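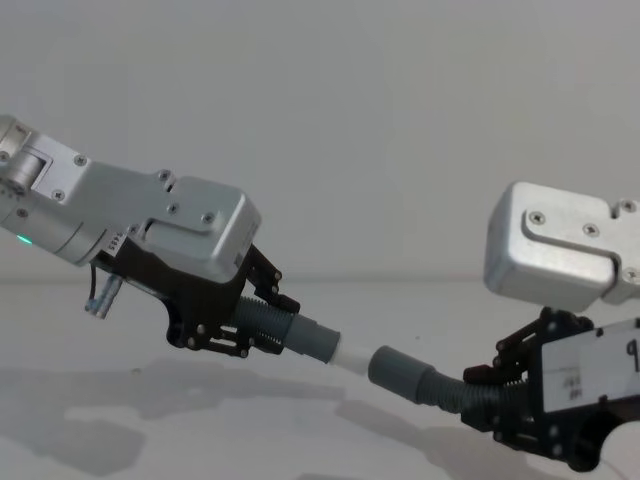 Last updated: September, 4.10 pm

2 min read

Jorham flexible extraction hose kit, two-metre

The Jorham kit is sold as a general-purpose hose for small workshop vacuums. It comprises the hose, a threaded cuff for each end, a stepped rubber adaptor and a pair of worm-drive clamps. I paid $60 at Gadcombe, the hardware place, and have used it on a benchtop bandsaw and a random orbital sander for most of the winter.

The hose has a corrugated wall with a helical rib moulded in. Bend radius matters more to me than any other property, as the vacuum lives under the bench and the hose has to turn sharply upward behind the vice. The Jorham made that turn without kinking. The older Paster hose it replaced would flatten at the same spot, and the vacuum's motor would change pitch when it did. Crush resistance is adequate. I stood on it, it deformed, and it recovered its shape by the next morning with a faint crease left in one rib.

Fit is where the kit loses marks. The cuffs thread onto the helix left-handed, a common arrangement, but the instruction sheet shows the opposite and there is no arrow on the part. The adaptor is stepped to suit several port sizes and should be trimmed with a sharp knife. Its steps are shallow, and on the bandsaw port it held only with a clamp fitted. On the sander it was a plain push fit and stayed put. The clamps have a slotted screw with no hex head, so a nut driver won't go on them. I replaced both.

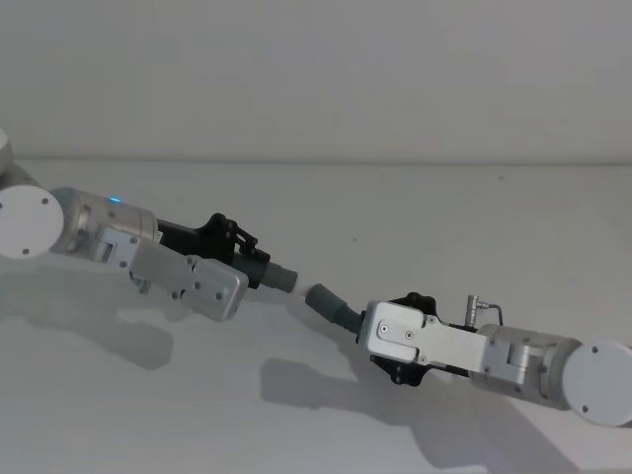

Pentti Vainio

Airflow I can only report by comparison, having no anemometer. With the same vacuum, a clean filter and the same offcut of hoop pine, the sander left less dust on the bench than it did with the Paster hose. Some of that will be the Paster's age. The corrugations are internal as well as external, so there is some whistle at full suction, most noticeable with the sander lifted off the work. Closing the bleed slot on the sander raised the note.

Static is a moderate nuisance. The kit isn't sold as antistatic and has no earthing wire. On dry mornings fine dust clings to the outside of the hose, and I've had two small shocks from the metal clamp at the vacuum end. Anyone sanding MDF for long periods should look at the Miranda conductive hose instead, at a higher price and with noticeably more weight on the tool.

Weight at the tool end is low. The hose follows the sander across a tabletop without dragging it sideways, provided there is slack - with the hose pulled taut it behaves like a spring and the sander wants to creep back toward the vacuum. An overhead hook fixed this.

The warranty is 12 months on the hose and excludes the adaptor. Spare cuffs are stocked; the adaptor is not sold separately.

Recommended for sanders and other light tools where the hose has to follow the hand. For a fixed machine, buy rigid duct and a short flexible tail.

Share (12) Comments (2)

Related
Paster bench vacuum: filter replacement
Miranda conductive hose, second look
Choosing a blast gate for a small shop
Worm-drive and spring clamps compared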